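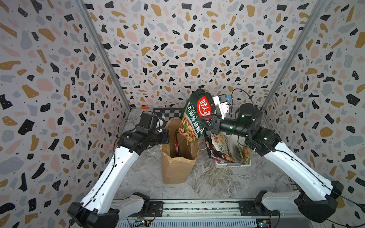 Sample Library Assistant, Josteo Surfaces

Location: Meredith, on site
Hours: 30 hours a week, daytime
Contract: permanent after a trial period
Reports to: Rhiannon Griffiths, Sample Library Manager
Start: July

About the job

Josteo supplies printed wall panels, laminates, floor vinyl and tile to architects, kitchen fitters and small contractors. Most of our customers choose from samples before they order anything, and the sample library is where those samples are stored, cut, labeled and sent out. We are looking for an assistant to work in the library alongside Rhiannon and one other full-time member of staff.

This is a practical job. You will be on your feet for much of the day and handling boxes, loose tile and cut panel. There is some computer work, mainly order entry and stock records. You do not need a design background. You do need to be able to tell one off-white from another and to put things back where they belong.

What you will do

Pick, check and pack sample orders for the afternoon pickup, which leaves at 3:30 p.m.

Cut panel and vinyl down to sample size on the bench shear and the hand cutter. Training is given on both, and you will not use the shear alone until you have been signed off.

Print and apply labels. Each label carries the pattern name, the batch code, the finish and the thickness. Wrong labels cause more trouble than late orders, so every box is checked against the order sheet before it is taped shut.

Compare new batches with the master samples under the daylight lamp and set aside anything that has shifted in color or scale. Terrazzo and marble patterns need the most care in this respect. The repeat is large, and two pieces cut from different parts of the same sheet can look like different products.

Keep the stock list up to date and tell Rhiannon when a line is running low.

Help customers who visit by appointment. This usually means pulling samples for them, laying them out and making a note of what they take away.

Remove discontinued patterns from the racks and from the sample binders. The Sistau range is being withdrawn this year and a good part of the first few months will be spent on this. Its replacement, Preneta, will need to be cut, labeled and shelved as it arrives.

What we are looking for

Required:

Careful, steady work with your hands.
Good color vision. We ask shortlisted applicants to take a short color matching test.
Able to lift up to 30 pounds, with or without reasonable accommodation.
Comfortable measuring in both inches and millimeters.
Clear handwriting and clear spoken English for phone calls with customers.
Basic spreadsheet skills.

Helpful:

Time spent in a tile store, lumber yard, print shop, frame shop, fabric store or library.
Experience with hand tools or a guillotine.
A driver's license. The van is used now and then for deliveries to the showroom.

We do not ask for a degree or a particular diploma. If you have been out of paid work, or have mostly worked in a different field, please apply anyway and tell us what you have been doing.

Pay and benefits

The job is paid hourly, twice a month. The rate is posted at the front counter and will be sent to anyone who asks for it before applying. It goes up at the end of the trial period. Overtime is rare and is always agreed in advance.

Paid vacation and sick leave start on the first day. Health coverage is open to all staff who work this number of hours or more. We provide cut-resistant gloves, safety glasses and an apron, and we pay toward one pair of work shoes a year. Staff can buy end-of-line material at cost, for their own homes only.

There is free parking behind the building. The bus stops at the corner, and the last bus back into town leaves well after we close. The library is on the ground floor with level access from the parking lot. The mezzanine, where older binders are stored, is reached by stairs only. Using it is not an essential part of this job.

Trial period

The trial period is 6 months. You will meet with Rhiannon at the halfway point and again at the end. During the first weeks you will spend a few mornings in the order office with Kálmán Oláh, who handles customer accounts, to learn how an order gets from the phone to the packing bench.

How to apply

Send a resume and a short letter, one page at most, to the address below, or hand them in at the front counter. In the letter, please tell us about a job, paid or unpaid, in which you had to keep a large number of similar things in order, and how you went about it. Please also say which hours suit you. We can be flexible about the start of the day but need someone at the bench through the afternoon pickup.

Do not send a portfolio. Do not send samples.

Shortlisted applicants will be invited for an interview and a paid trial session lasting 2 hours. You will pack a few orders, take the color matching test and see the workshop. Please wear closed shoes. If you need any adjustment to the interview or the session, tell us when you reply to the invitation.

We answer every application, including those we do not take further.

Josteo Surfaces
Attn: Rhiannon Griffiths, Sample Library
548 Mill Road
Meredith

Questions about pay or benefits can go to Kálmán Oláh at the same address. Applications from agencies will not be considered.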